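The Butcher-Block Promise

By Myrto Raptis
January 2018

The salesman at the Dutano showroom in Pristeck told me the countertop would outlive me. He said it warmly, with one palm flat on the maple, and then he tried to sell me a care kit with 2 bottles of oil, a scraper and a cloth in a drawstring bag. I asked why something that was going to outlive me needed a scraper. He said it was for peace of mind.

Wood counters are back, if you believe the people who sell them. They were back when my parents redid their kitchen too. Every so often the trade gets tired of stone and decides that families want warmth, and the brochures fill up with bread and flour and children on stools. The word "honest" gets used a lot. I have yet to meet a dishonest countertop, though I have met a few invoices.

Mine, from Dutano, came to $700 for a plain run beside the stove, before fitting. A second shop, Jotard, wanted more for a shorter piece and described the extra as "grain selection." When I asked who selected the grain, the young man went into the back and did not return for some time. His answer, when it came, was that it was done at the mill.

I don't doubt that the stuff looks good. Strips of wood glued side by side have a pleasant, busy pattern, and a scratch gets lost in it more easily than it would on a black polished slab. What I doubt is the story that comes attached: that it takes care of itself, that a knife mark is "character," that water is nothing to worry about.

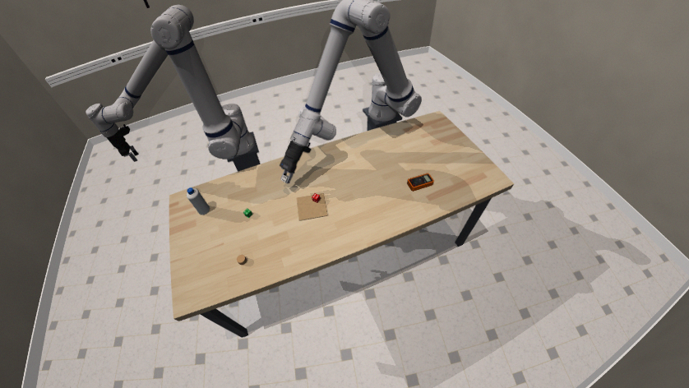
Water is plenty to worry about. Lok-yiu Lui has been refinishing kitchens for people in my part of town long enough to be rude about it. Most of her wood jobs start at the sink, she told me, where the end grain soaks up whatever drips off the faucet and turns gray, then black. By the time people call, they have usually tried bleach. "They want it to look old," she said. "They don't want it to get old."

She sands, she oils, she comes back. One client, a Mrs. Petridis, kept every receipt from her counter and added them up last July: $516 in upkeep on a piece she'd been told needed a wipe now and then. She still likes it, for what that's worth, but she has put a dish rack and a rubber mat over the part by the sink, so the part she paid most to restore is the part she never sees.

The oil question is its own small religion. I got 8 different answers from as many sellers and fitters on how often to apply it, from once a week to "when it looks thirsty." One man said never. His sample had a ring on it the size of a coffee mug.

I bought the counter anyway, the Dutano one, without the kit. It went in on the dry side of the kitchen, well away from the faucet, on Lui's advice. So far I have oiled it twice. There's a pale patch near the toaster I can't explain, and the showroom, when I called, suggested a scraper.

Last updated: January 30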